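Automation of Suturing Practice at Itbridge: Effects on the Work of Laboratory Staff

Student project report, module Work and Technology
Submitted September 13, 2021

1. Background

The Itbridge training laboratory is a workplace of 40 people in Plalville. Its main business is preparing and testing surgical tasks for teaching courses. The staff are technicians, instructors and a small software group. For most of its existence the laboratory did all its suturing by hand or with an instructor sitting at the console of a surgical robot. Since last year part of that work has been given to a control program called Plulivero, which moves the instruments itself for certain steps while a person watches and can stop it.

Our group was asked to look at what this changes for the people who work there. We did not evaluate the program as a piece of engineering. The software group does that and has its own reports. We looked at tasks, working hours, skills and how the staff talk about their jobs.

2. Method

We spent 6 days at the laboratory in July, spread over the month. On each day we sat in the control room during a full shift and took notes. We also held interviews with technicians, instructors and members of the software group. The interviews were not recorded, at the request of the staff, so all statements are given from notes and without names. Finally we were allowed to read the shift logs, which contain more than 300 entries. The logs are free text and were written by many hands, so we used them as background and did not try to draw statistics from them.

3. The work before and after

Suturing on tissue is made up of short steps that are repeated many times. The needle is picked up and turned to the right angle, driven through both sides of the cut, pulled out, and the thread is drawn through until a short tail is left. Then the knot is tied, usually with several throws, and the thread is cut. An experienced instructor does not think of these as separate steps. One of them told us that she had to learn to describe her own hands again when the software group first asked her to list them.

With Plulivero the steps have become separate in practice, because the program handles them one at a time. The operator selects a step, checks the starting position, lets it run and then judges the result. If the result is accepted the next step is offered. If not, the operator takes over at the console, corrects it and hands back.
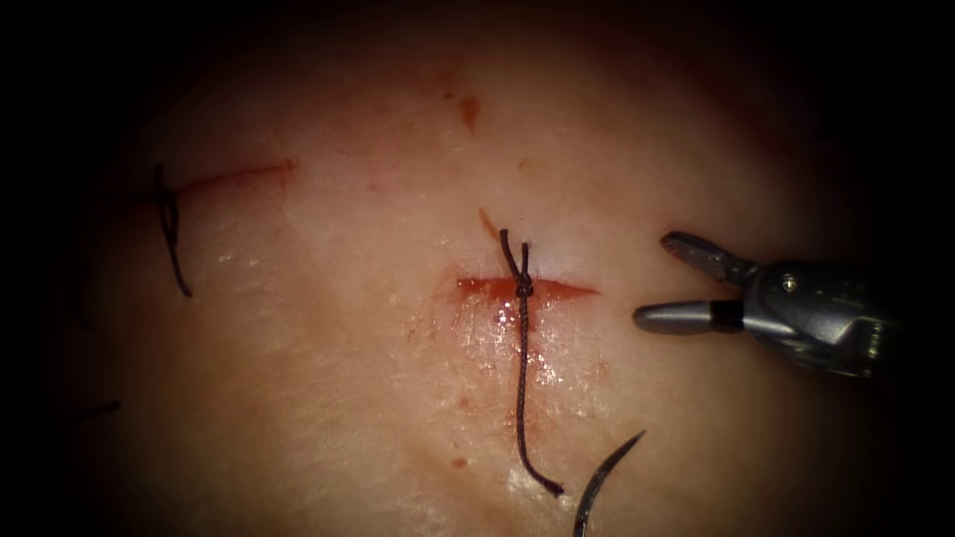 Who decides whether a knot is good enough?

The operator on shift decides, and writes the decision in the log. Where two operators disagree the stitch is marked as open and an instructor looks at it at the end of the shift.

This division sounds clear, but the technicians said it took them a long time to get used to it. Before, they prepared the tissue and the instruments, and the instructor did the stitching. Judging a stitch was the instructor's business. Now a technician who has passed the internal course may sit as operator and is expected to judge stitches made by the program. Several said they were proud of this. Others said that they had been given the responsibility without the years of practice that used to come before it.

The instructors see the same change from the other side. They sit at the console less. Most of their time now goes into the difficult parts, such as a needle that has turned in the jaws or a thread that has looped around an instrument, and into teaching the technicians what to look for. Two of them described this as more tiring than a full day of stitching, as there is no easy stretch in between.

4. Watching as a task

A large part of an operator's shift is spent looking at screens. The wide view shows both the wound and the surrounding tissue. The close views show the instruments and the thread from a short distance, and the operators rely on them when thread is being pulled, since tension is hard to judge from further away. 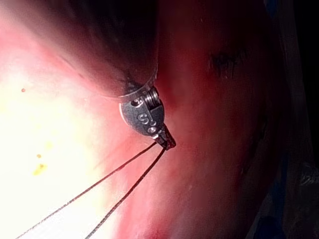 Figure 2. Instrument wrist and jaw tip with two strands of suture, close view.

Watching was the subject that came up most often in the interviews. When a person stitches, attention follows the hands. When the program stitches, attention has to be kept up without anything to do, sometimes for long stretches. The operators have found their own ways of dealing with it. Some say each step aloud as it happens. Some keep a hand on the stop pedal control the whole time, others find that this makes their shoulder ache and rest it on the desk. One technician draws each stitch on paper while it is being made. The laboratory has no rule about any of this.

There is a rule about time. An operator may watch for one block and must then swap to another task, normally preparation or cleaning of instruments. In the first months there was no such limit, and it was brought in after the technicians asked for it. In our view this is the most important single change made since the program was introduced. It was also cheap. On two of our days, however, the swap was skipped due to a colleague being off sick, and the same person watched for the whole morning.

5. Needle handling and taking over

Taking over from the program is the moment the staff find hardest. The operator has to understand in a few seconds where the needle is, how it is held, where the thread runs and what the program was about to do. The first three can be seen. The last cannot, except through a line of text at the bottom of the control screen which several operators admitted they do not read.

The instructors teach a fixed order for this. First find the needle tip, then follow the thread away from the jaws, then look at the wound, and only then touch the controls.

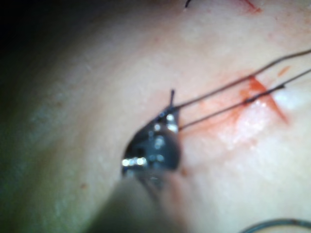

New operators tend to go straight to the controls, and the instructors think this is a habit from console training, where the person is already in charge and already knows the position of everything. A short exercise has been added to the internal course in which the trainee must say the order aloud before being given control. The technicians we spoke to found the exercise childish at first and useful later.

A related worry is loss of skill. An operator who takes over only now and then gets little practice, and yet the cases left for a person are the awkward ones. To counter this the laboratory keeps one shift a week in which everything is done by hand through the console. It is called the Naylor shift, after the room where it is held. It is popular with the instructors. Attendance by the technicians is voluntary and has fallen, mainly as the shift is in the late afternoon and clashes with school pick-up for some of them.

6. Pay, titles and hours

No jobs were cut when Plulivero came in. The management told us this at the first meeting and the staff confirmed it. Titles and pay have not been changed either, and here the staff are less content. A technician who works as operator has the same title and pay grade as one who does not. The management's position is that the operator role is still being tried out. The technicians' position is that it has been on the rota for a year.

Hours have become more regular. The program does not need an instructor to be free before stitching can start, so there is less waiting and fewer late finishes — almost everyone mentioned this as an improvement.

7. Recommendations

We make 3 recommendations to the laboratory.

The swap rule should hold when staff are absent. If no second operator is available, the program should be paused and the time used for preparation.

The operator role should be written into the technician job description, with the internal course as its entry requirement. Whether pay should follow is outside this project, but the question should be given a date.

The Naylor shift should be moved to the morning for at least part of the year and counted as normal working time for technicians.

8. Limits of the project

Our days at the laboratory were few and all in the same month, when the course programme is light. The staff knew why we were there, and one operator told us she sat up straighter on the days we visited. We had no access to the period before Plulivero except through what people remembered, and they did not always remember it the same way. A second visit in the teaching term would be needed to see how the swap rule works when the rota is full.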